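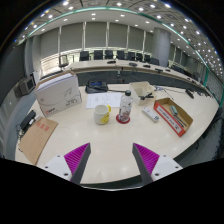

Minutes and Records Officer (part-time, permanent)

Skellbridge Joint Burial and Open Spaces Board

Reference: 2461
Hours: 24 per week
Place of work: Board Offices, Nasstead, with regular attendance at Skellbridge and Lirkstead
Responsible to: Veronika Hubmann, Clerk to the Board
Closing date: 12/15/20

The Board invites applications for the post of Minutes and Records Officer. The post has become vacant following a retirement and is offered on a permanent basis, subject to the satisfactory completion of a probationary period.

The Board manages the cemeteries, closed churchyards and recreation grounds of the three parishes. It meets in full session every month except August, and its sub-groups on grounds, fees and memorials meet as business requires. The person appointed will attend these meetings, take the minutes and see that decisions are passed to the officers who must act on them.

Main duties

To prepare and send out agendas and supporting papers for all meetings of the Board, within the notice periods set out in standing orders.

To attend meetings, take an accurate note of the proceedings and produce draft minutes for the Clerk within 2 working days.

To keep the registers of burials, grants of exclusive right and memorial permits, on paper and on the Board's computer system, and to check each new entry against the original form.

To answer enquiries from families, funeral directors and memorial masons by telephone, by letter and in person. Many callers will have been recently bereaved, and patience and tact are required at all times.

To assist with searches of the older registers. The volumes for the Haslinger Road cemetery have not yet been copied and must be consulted by hand in the strong room.

To book rooms for meetings, set out papers and name cards, and return the room in good order afterwards.

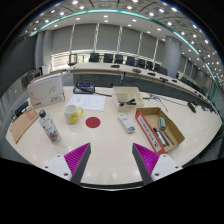

Meetings of the full Board begin at 6.30 pm and may continue until 9 pm. The officer is expected to be present throughout. Time worked in the evening is taken back as leave during the same month, by agreement with the Clerk – no overtime payment is made. Meetings of the sub-groups are normally held during the day.

Person specification

Applicants must be able to show a good standard of written English and experience of taking minutes at formal meetings. They must be confident in the use of word processing and spreadsheets, and able to read older handwriting or willing to learn to do so. Care over small details is essential: an error in a plot number can cause real distress and is difficult to put right.

Experience of work in local government, a registry, an archive or a solicitor's office would be an advantage. Knowledge of burial law is not required, and training will be given. The officer will be expected to begin a recognised course in cemetery administration by the September following appointment, the fees for which will be met by the Board.

The sites are not well served by public transport. Applicants should therefore hold a full driving licence or be able to make other suitable arrangements for travel. Mileage is paid at the Board's current rate.

Terms

Salary will be paid monthly, in proportion to the hours worked, and the scale is set out in the application pack. The post carries membership of the pension scheme and paid annual leave in addition to public holidays. The probationary period is six months, during which notice on either side is one week. Thereafter it is 8 weeks.

How to apply

Application packs may be obtained from the Board Offices at Nasstead by post, by telephone or at the enquiry counter. Please quote the reference number in all correspondence. A curriculum vitae will not be accepted in place of the completed form, although a covering letter of no more than two sides may be attached.

Two referees should be named, one of whom must be the present or most recent employer. References will be taken up only for those called to interview – please state on the form if you would prefer us to speak to you first.

Interviews will be held at Nasstead and will include a short exercise in note-taking. Any applicant who needs an adjustment in order to attend, or to complete the exercise, should say so on the form or contact the Clerk in confidence.

Applications received after the closing date will not be considered. Forms should be returned in a sealed envelope marked "Minutes and Records Officer" and addressed to the Clerk to the Board.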